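Call for Participants: Hand-Held Gripper Comparison Study

The Lillstead Manipulation Laboratory invites adults to take part in a comparison of hand-held grippers in April. Participants will complete short pick-and-place tasks with two finger pad designs - Prustell and Zirkum - and rate each for grip and comfort. 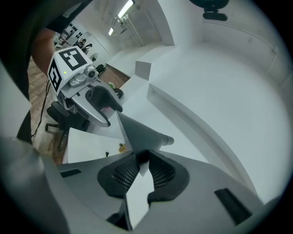
No experience with robotics is required. Applicants must be able to hold a tool in one hand for 17 minutes at a time. Each session lasts 80 minutes, and participants receive $60 on completion.

To apply, write to the Study Office, Tarawneh Building, Room 499.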